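The handover form for Room 5 had eleven fields, and Evaristo Testa filled them in the order printed. Building: Jevcombe Annex. Former tenant: Petel. Incoming tenant: Golen. Date of inspection: 10/03/2023. Purpose of room, as stated in lease: "assembly and light work." He had inspected the same room in June, when the lease was still in force and the blinds were down, and he had kept a copy of those readings.

He began with area. The laser measure gave 715 square feet, the same as June. He wrote it down and initialed it.

The ceiling was white, with beams. Field four asked for the condition of services overhead, and he entered: pipes and conduits, white, bracketed, no staining. He turned the lights off at the switch, waited, and turned them on again. Both came up. He wrote "operational" and left the remarks column blank.

The electric meter was in the hallway, behind a door that stuck. It read 2,928. The June reading was 2,189. He did the subtraction twice on the back of the form, because the tenant had stopped paying for the room in July and the number should have been close to zero.

Somebody had been using the room.

He returned and looked at the furniture list. Amato, the agents, had supplied it, and it was short: one table, light wood. One chair, blue. One side table, round, white top. One standing fan, black. Every item was there. The fan accounted for some of the use, though no fan of that size would account for all of it, even left on through the summer. He noted the model plate and worked out the load anyway. It came to less than a fifth of the difference.

Field nine was titled "Items not on list." In June he had written "none." He now wrote "flowers, one small bunch, white and pale green, on table," and stopped.

The form allowed three categories for an item not on the list: fixture, abandoned property, refuse. A fixture had to be attached. Abandoned property had to be held for thirty days, in a labeled bag, at a temperature suitable to the item. Refuse had to be no longer wanted by any party. He read the definitions through to the end of the page. There was a note about perishable goods, but it concerned food.
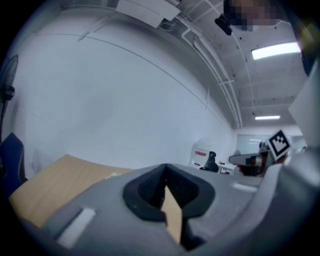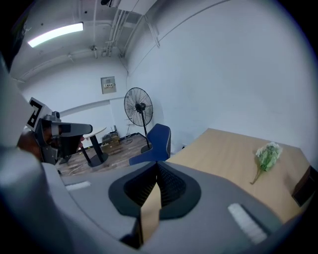
He called Amato from the hallway. The woman who answered had the file open and confirmed that both sets of keys had come back in July – signed for, tagged, in the cabinet. She asked whether the lock had been forced. He said it had not. She asked whether anything was missing.

"No," he said. "There is one thing more than there should be."

She asked him which category. He said he was still deciding, and she told him the form could not be closed with field nine open. Golen expected access on Monday.

He went back in and checked the window catches, which were not on the form. Then he sat down in the blue chair and wrote the meter difference into the remarks column, in figures, with the two readings above it. Under category he drew a fourth box, ruled it to match the other three, and put a check mark in it. He did not give it a label.

On the way out he switched off the lights and held the door a moment before he let it close. The hallway meter was still turning.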